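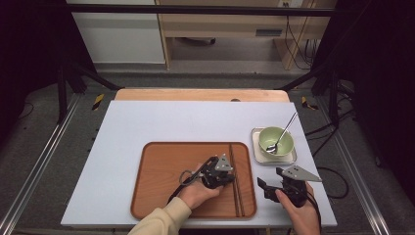 *Chopsticks on the tray, bowl on its saucer.*

I was the King of Pondano's letter-writer for eight years, and before you get excited, the pay was dreadful. People hear "palace" and think of gold taps. We did have gold taps, but the hot one in my corridor never worked, and I washed my hair in a bucket like everyone else on the second floor.

His Majesty was rich, mind you. Properly rich! He owned the harbour, the salt works, most of Suridley and a hotel he'd won at cards from the Duke of Nurmi, and every spring a magazine rang up to ask where he ought to go on their list of wealthy monarchs. It was my job to take the call.

"Tell them I'm poor," he'd shout from the bath.

So I'd tell them he was poor, and they'd put him fourth.

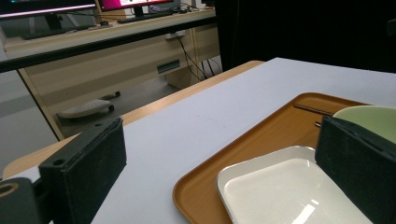
The year I want to tell you about, they put him fifth. I brought the magazine up with his eggs and he read it twice, then laid it face down on the butter. The Queen of Plileck had gone above him. Plileck! You can walk across Plileck before lunch, and half of it is marsh.

"What's she got?" he said.

I'd read the article on the stairs, so I knew. "Horses, sir. And 123 clocks."

"I've got clocks."

"You've got two, sir, and one's the oven."

He didn't speak to me until teatime. Then he sent for the car (the long one, with the flags) and off we went to Suridley to buy clocks, him in his second-best hat and me with the cheque book on my knees. 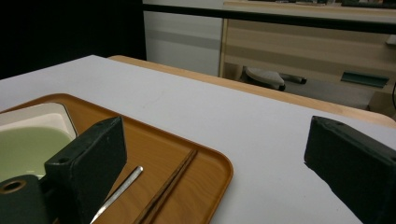
Now, Suridley is a fishing town. It has one clock shop, and the woman who ran it had no interest in kings whatsoever. She kept us waiting while she finished her sandwich. He pointed at the walls and said he'd have the lot, and she said he couldn't, because most of them were in for repair and belonged to people.

"I could give you 1,000 crowns apiece," he said.

"They'd still want them back," she said.

I'd never seen him refused before. He went rather pink, and then he sat down on her stool and asked how you mended one. She showed him! We were there until it got dark, the driver asleep outside with the flags drooping, and the King of Pondano bent over a kitchen timer with his tongue between his teeth. 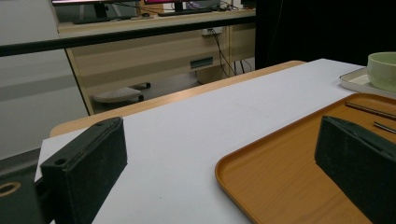 He went back the next week, and the week after that. By July he had his own apron on a hook behind the door, and I was doing the state papers on her counter, in between customers.

When the magazine rang again I answered in the shop, with all that ticking going on behind me, and the young man asked whether His Majesty had made any significant purchases.

"A screwdriver," I said.

They put him third.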